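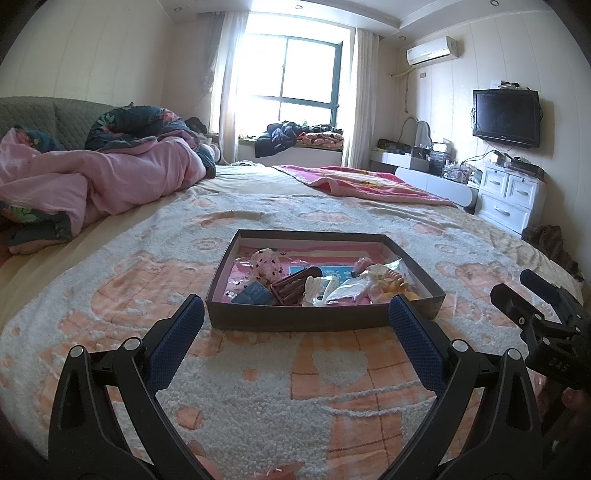 Photo: Collosska / Skastus Weekly

Little box swap is back in August, and sign-up is open now

June 7, 2026

Good news for everyone who has been asking me since winter: Collosska is doing its little box swap again, and this time it's getting a whole morning at the old Şimşekoğlu store on the corner instead of a shelf by the register. Sign-up opened this week and I already have my name down (of course I do).

If you missed the last round, it goes like this. You take a shallow open box, you fill it with small things, and you bring it in to trade for a box that somebody else filled. You don't pick the one you get. Last time I went home with a box of buttons and sewing thread, plus a tiny jar of plum jam, and I was thrilled – I don't even sew!

The one on the bed is much more my style. Dark on the outside, pale on the inside, with a pink sheet laid across the bottom so the colors have something to sit on. I love the pale pink round thing with all the dark red and black specks, and the chocolate-brown ridged piece leaning way up over everything else. There's a cream-white one with two little lobes like ears too, and I would keep that one for myself and swap the rest, which I'm told is against the spirit of the event. Some of it is in clear wrapping and catches the light, and I think that helps a box a lot. Mine last year was all paper bags and looked like somebody's lunch.

There are 36 places, up from some 20 last time. It costs three dollars to enter, and the shop will give you an empty box if you don't have one at home. You can use your own as long as it's low enough to see into without lifting anything out. Nothing that melts, nothing that needs a fridge, and anything edible has to be wrapped and labeled so people with allergies can check before they take it home. Glass is fine if you pad it.

Doors open at 9 in the morning. Drop your box on the long table, get a number, and then go next door for coffee, because Omen is opening early for us and has promised the cinnamon rolls. The numbers get drawn when all the boxes are in. If you can't stay for the drawing you can leave your number at the counter and pick up your box later in the day.

The shop hasn't settled on the exact date in August yet. It depends on when the floor at the Şimşekoğlu place is finished, and the last I heard they were still waiting on the boards. The date will go up in the shop window as soon as there is one, and everybody on the list gets a call.

A couple of people asked me if kids can enter. Yes, and they can share a box with a grown-up and pay once. There will be a separate table for the kids' boxes if enough of them sign up – I really hope they do, the drawings folded up in last year's were the best part.

To sign up, stop by Collosska during shop hours or put a note through the door with your name and phone number.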